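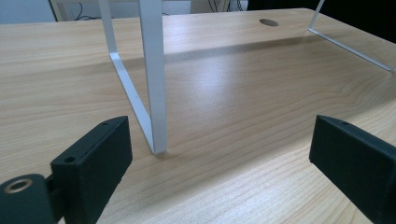

Skallel desk and white metal stand, after one winter of use

I bought the Skallel desk in January, when I started to work from home for most of the week. The stand I ordered a little later, from Gurine, because my neck was hurting from looking down at the laptop. I use them together every day, so I will review them together. I paid for both myself.

First the desk. The top is a pale blond laminate with a fine straight grain. On the shop page it looked more yellow, and I was afraid it would not match my floor, but at home the color is calm and goes well with almost everything. In some places the grain becomes wavy and makes curves, especially near the right front corner of mine. I like this, it makes the top less boring. My sister has the same desk and hers is straighter, so you can not choose what pattern you will get.

The surface is easy to clean. I drink a lot of tea and I am not so careful with the cup. A damp cloth is enough, even the next morning. I have one small scratch from a key, and you must look for it from the side to find it. What I like less is the reflection. I have a strong lamp on the ceiling, and in the evening there is a soft bright area in the middle of the desk. It is not like a mirror, but when I read from white paper it makes my eyes tired. After 7 o'clock I switch off the ceiling lamp and use a small one on the shelf. If your light comes from the window only, I think you will not notice it.

The cable hole is small and oval, dark gray inside, and it is set flat into the top near the back. A normal charger cable goes through without problem. A thick power plug does not, so you have to pass the cable from the other end. I have three cables in it now and there is not much place left. Also the position was not perfect for me. It is near the back, which is good, but I would prefer it closer to the wall socket, and my socket is on the left.

Assembly took me one Friday evening. The instructions have only drawings, no text, and in step five the drawing shows the rail from below while all the others show it from above. I put it the wrong way and had to take out the screws again. All the holes fit well, I must say, and nothing was missing from the bag.

Now the stand. It is made of thin, flat strips of metal, painted white, and each side is bent so that it comes down to a narrow point, like the letter V. It looks very light on the desk. Before, I had a stand from Friesen, a closed box of thick plastic, and it took away half of my table. With this one I can see the wood through it, and the room feels bigger, even if it is the same room.

The paint is even and I found no drops or sharp edges. My laptop lies on top with a book under it, and it does not move when I type on a separate keyboard. When I type directly on the laptop, the whole thing shakes a little – I would not write a long letter like this. It is also not a stand for a heavy monitor, in my opinion. The seller does not give a maximum weight on the page, only on the paper inside the package, and this I find not correct toward the customer.

One warning about the feet. All the weight stands on small points of metal, and there were no pads in the box. On a laminate top this made me nervous, so I cut small pieces of felt and glued them under. They stay in place most of the time. One has come off twice, and when it is missing you feel it at once, the stand is not level anymore. For this price I expected the pads to be included.

About delivery: the desk came from the warehouse in Tustham in two boxes, and one corner of the bigger box was crushed, but the top inside was protected with thick cardboard and had no damage. The stand came in a flat envelope some days later.

Would I buy them again? The desk yes, also in the same color. The stand I would buy again for the look and for the free space under it, but only for a laptop or a tablet, and I would order the felt on the same day.

Desk: 5 of 5
Stand: 3 of 5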